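# Ticket 450: charcoal fleece shedding onto off-white quilted pillow

Status: open, workaround in place
Opened: May 3, 2025
Owner: Tài Hồ
Area: bedding, guest rooms
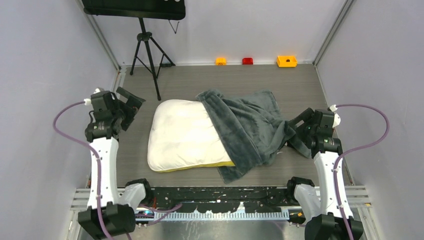 *Fig. 1. Pillow and charcoal fleece blanket. Yellow fabric shows along the lower front edge of the pillow.*

## Summary

Gray lint transfers from the fleece blanket to the off-white face of the pillow. It collects in the quilting lines and does not come out in a normal wash. The yellow side picks up lint too, but far less of it, and what does land there brushes off by hand.

Reported by Trellden (guest house, upper floor) after a room change. The guest thought the pillow was dirty. It had been laundered that morning.

## Items

- Pillow: rectangular, off-white lightly quilted top, yellow on the other side. Supplied by Vieira. Care label: 30 °C, gentle cycle, tumble dry low.
- Blanket: plush fleece, charcoal gray. Supplied by Gutura. Care label: 30 °C, no softener, no ironing.
- Both items had been through the wash fewer than five times when the ticket was opened.

## Steps to reproduce

1. Wash pillow and blanket separately according to their labels. Dry fully.
2. Lay the pillow flat, off-white side up.
3. Drape the blanket diagonally over one half, plush side down.
4. Leave overnight.
5. Lift the blanket by one corner and pull it off sideways.

Result: lint on the covered half, heaviest along the top edge where the blanket bunches. The uncovered half stays clean apart from a few stray fibers.

Expected: no visible transfer after the second wash. The Gutura care sheet says initial shedding stops "after first laundering."

## Log

**Entry 1.** Reproduced on the first attempt. Lifting the blanket straight up left less lint than dragging it. Drag direction made no difference that I could see.

**Entry 2.** Checked the laundry for cross-contamination. Dryer filter cleaned, drum wiped, pillow run alone. Pillow came out clean. Put it in a closed bag for a day and it was still clean. The washer and dryer are ruled out as the source.

**Entry 3.** Tape test. Pressed a strip of clear packing tape onto each side of the blanket and peeled it off. Plush side: tape opaque with gray fiber. Reverse: a light haze. The plush side is what normally faces down when the room is made up, so the problem is at its worst in the standard layout.

**Entry 4.** Washed the blanket alone, inside out, 30 °C, half the usual detergent, extra rinse. Dried on low with the filter emptied halfway through. The filter held a solid mat of gray fiber both times. Repeated the overnight test. Transfer is lower but still visible from the doorway.

**Entry 5.** Second wash, same settings. Less in the filter. Transfer on the pillow about the same as in entry 4 to my eye. I have no way to weigh lint, so treat that as an opinion.

**Entry 6.** Tried softener on a spare blanket from the same order, against the label. Do not repeat this. The pile went flat and slightly waxy, and the tape test came back worse than the untreated one. Spare withdrawn from use.

**Entry 7.** Turned the pillow yellow side up and repeated the overnight test. Lint was present but loose, and a dry hand cleared it in a few strokes. The yellow fabric has no quilting on this batch, which would explain why nothing lodges in it. Trellden does not want the yellow side showing because it clashes with the sheets. Noted.

**Entry 8.** Tried a pillow protector (Stultari, plain weave, zip closure) over the off-white side. The fiber sits on top of the weave and shakes off outdoors. The protector does flatten the corners of the pillow a little. Trellden has seen it and accepts it.

## Removing lint that is already there

Tested on the original pillow, in this order:

- Sticky roller: clears the raised parts, leaves the stitching lines gray. Wasteful on sheets.
- Vacuum with upholstery head: poor. It pulls the cover up and the fiber stays put.
- Damp rubber glove, short strokes along the stitching: best result. Fiber rolls up into clumps that can be picked off.
- Tumble on no heat, 9 minutes, one dryer ball: useful after the glove, no effect on its own.

Glove and then tumble got the pillow back to a state I would put in a room. It still isn't perfect at the top seam.

## Workaround

Apply to the 13 rooms that have the charcoal blanket:

1. Fold the blanket across the foot of the bed, plush side in. No draping over pillows.
2. Fit Stultari protectors on all off-white pillows.
3. Wash charcoal blankets alone, inside out, and empty the dryer filter mid-cycle.
4. Store blankets and pillows on separate shelves. The linen closet on the upper floor currently has them stacked together - please split these first.

## Open points

- Gutura asked for the batch label from the hem. Sent. Reply pending.
- Vieira confirmed that the same pillow can be ordered with a smooth top. Price requested.
- Does the lighter gray blanket shed as much? We have none in stock, and I would like one before reordering anything.
- The top seam on the original pillow needs another look in daylight.

## Related

Closed ticket on yellow thread pulling at the pillow edge: separate fault, same supplier. Please don't merge the two.

Next action: Tài Hồ to repeat the tape test on one blanket after its fifth wash and attach the strips to this ticket.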